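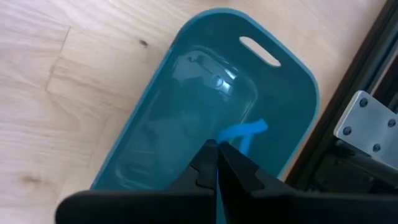

Wrist camera view at the Plekton teaching bench: gripper over the teal basket, with the clear container and the blue strip inside.

The Plekton visit took up most of an afternoon in April. I went for the demonstration area, where staff teach an arm small sorting jobs by remote control. The rest of the building is offices and a parts store.

Yusri Oei runs the teaching side. The operator sits at a desk with a hand controller and a screen showing the wrist view. Each run is saved with the joint positions and the gripper opening. A task gets 50 runs before any training is done, and the first 3 are thrown away as practice.

The job on show was picking items out of a basket. Clear plastic is awkward on screen, as it takes on the colour of whatever lies under it and its edges show mainly as slightly brighter lines. There was also a patch of glare on the container. Oei's advice was to go by the moulded edge and ignore the bright spot. A thin flexible strip sets a different problem: the fingertips are narrow and have to come down either side of the material, so most of the operator's time goes on the last part of the approach.

I was given a turn. There is a small delay between hand and arm, which I kept correcting for too early. I completed 16 picks in the slot, against 38 for Jonatan Lundgren, who had used the controller before. Two of mine were marked as unusable owing to long pauses.

Guiding the arm by hand was covered more briefly. Oei prefers it for teaching fixed positions, but the operator's arms tend to get into the camera view, so recorded runs are done from the desk.

The Climell software used for review plays the runs back at almost double speed. Rejected runs are kept in a separate folder with a one-line note. I asked whether the notes are used in training and was told they are not at present.

Visits are booked through the front desk. Parking is at the rear, and the demonstration area is on the ground floor.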